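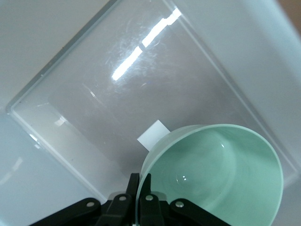

Silau Reading Rooms - progress report to the Kilora Fund
Period covered: April to July 2019
Prepared by Omolara Eze, program coordinator

Dear Woo-jin,

Thank you again for the time you gave us on the phone in the spring, and for being so patient about the change in reporting dates. It has been a full few months and I have more to tell you than will fit comfortably here, so please forgive me if I wander a little.

As you know, your grant pays for evening reading groups for adults who are learning to read English, many of them for the first time in any language. We set out to run six groups and we are now running eight. The two extra ones grew out of the Thursday group, which had become so crowded that people were sharing chairs, and Ashraful Sarkar very kindly offered to take on a second evening and then, a few weeks later, a third. He has a lovely slow way of reading aloud that the newer learners ask for by name.

Between us we held 556 learner visits in the period. Attendance dipped during Ramadan, as we had expected, and then came back stronger than before. We moved two of the groups to a later start for those weeks and a good many people asked us to keep the later time, so we have.

The lending shelf now stands at 1,012 books. I should be plain that a fair number of these are thin, and some are well worn, but they do go out. The short novels in large print are the favorites, followed by cookbooks, which I had not guessed at all when we drew up the first list with you. Driving manuals are the other thing we can never keep on the shelf.

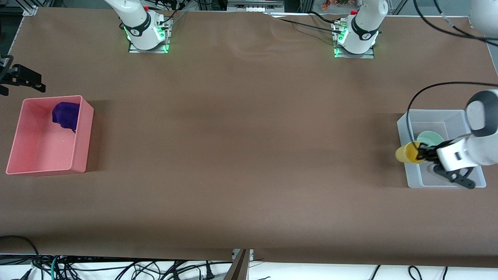 We had hoped to have the new catalog finished by now, and it is not. Jong-dae Ji has been moving our records out of the old card box and into Clikora, and it has been slower work than either of us pictured, mostly on account of my own handwriting. He is through the letter M. I would expect the rest by the end of the fall, and I will write sooner if that slips.

The workbooks are a happier story. Taner Altıntaş finished the third in the Shim series in time for the June groups, with short passages about renting an apartment, calling a doctor's office and reading a bus timetable. Learners tried the first draft and told us, very politely, that the doctor's chapter was too long. It is shorter now.

Eighteen learners have moved up from the beginner groups to the middle ones. One of them, a grandmother who came to us unable to sign her own name, read a picture book to her grandson over the telephone last month and then came in the next evening to tell us all about it - twice, because Ashraful had missed the first telling!

On money, we are close to plan. Printing ran over because of the workbook changes, and we made up the difference from the travel line, which we have barely touched. The full figures are in the attached sheet. I would like to ask whether what remains under travel might go toward bus passes for learners, as the fare went up this spring and a few people have had to skip weeks.

Still to come before the next report: the rest of the catalog, a fourth workbook if Taner has any strength left, and an open evening in the fall. We would be so glad if you could join us for that. There will be tea, and a great deal of cake.

With warm thanks,
Omolara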